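Stustilside Bedroom Laundry Set: README

Contents
1. What is in the set
2. The room and the items
3. Labels
4. Folding states
5. Splits and file layout
6. Known problems
7. Use and credit

1. What is in the set

Stustilside is a collection of 600 short clips of clothing being handled on beds. It covers children's clothes and a small amount of bedding. Each clip comes with a garment label, a surface label and a folding state, plus one still taken from the clip. The set was put together for work on garment recognition and on folding order, where most public material shows shirts on a bare table. Beds are harder. The surface is soft, it has its own folds, and it often has its own print.

Clips are grouped by household. There are 14 households in this release. Garments were not ironed or arranged for recording.

2. The room and the items

Most of the difficulty in the set comes from patterned clothing on patterned bedding. The child's bedroom group is the best place to see this. The bedspread there is pink with a speckled print in reds and tans, and it stays rumpled. The garment is blue knit with a gathered elastic waist and a print in dark outline and mustard.

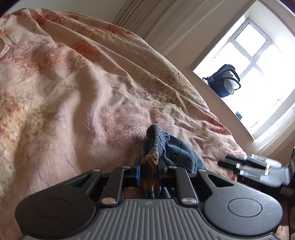 Figure 1. Blue knit garment gripped on the bedspread, with a mustard patterned section hanging down.

Stills like Figure 1 are labeled "bunched." When the fabric is gathered up this way the length of the leg can't be read from the still alone, and annotators were told to take the garment type from the full clip. If the clip didn't settle it, the type was set to "lower_body" with no length given. Please keep that value if you convert the labels to another format. Some early users of the set merged it with "shorts," and their counts no longer match ours.

3. Labels

garment_type: pajama_pants, pajama_top, shorts, lower_body, t_shirt, sock, pillowcase, other
print: plain, stripe, figure, floral, mixed
waist: elastic, drawstring, button, none
surface: duvet, bedspread, sheet, blanket
surface_print: same values as print
state: see section 4

The surface labels "duvet" and "bedspread" were used loosely by different annotators and overlap. Treat them as one class unless you relabel. The "figure" value covers any repeated drawing such as boats, animals or cars. There is no finer label for what the drawing shows.

4. Folding states

bunched: fabric gathered, outline not readable
spread: laid open, legs or sleeves apart
half: folded once along the length
quarter: folded again across the width
stacked: placed on top of another item

For pants, "half" means one leg lies on the other and the waistband is at one end. Small ripples along the elastic are ignored. A leg that is partly covered still counts as long as the fold line can be followed.

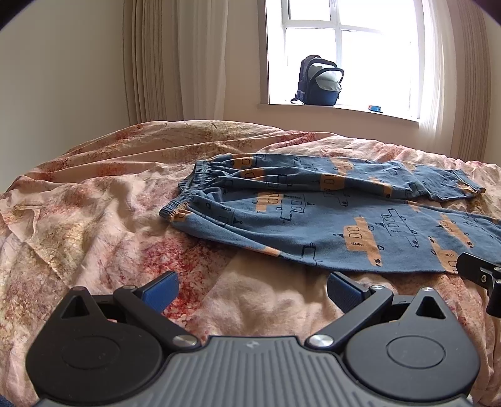

Figure 2. Pajama pants with boat or submarine print, state "half," waistband at left.

The cuff is the most useful landmark on children's pajama pants. On the pair in Figure 2 it is narrow and ribbed, and easy to find on the upper leg. The keypoint file marks the waistband ends, the crotch point and both cuffs where they can be seen. Points that can't be seen are left blank and are not guessed.

5. Splits and file layout

The test split holds 100 clips. It shares no household with the training split.

clips/ video files by household
stills/ one still per clip
labels.csv one row per clip
keypoints.csv pants and tops only
splits/ train and test lists

6. Known problems

Color varies between clips made in daylight and clips made under a ceiling lamp. No correction was applied.

Raised folds in the bedding are sometimes picked up as garment edges by outline tools. Six clips have been left out of keypoints.csv for this reason and are listed in splits/no_keypoints.txt.

Socks are underrepresented.

7. Use and credit

The set is free for research and teaching. Please credit it as "Stustilside Bedroom Laundry Set, Hofstetter." Label corrections can be sent in as a changed copy of labels.csv with only the affected rows. The next update is planned for December.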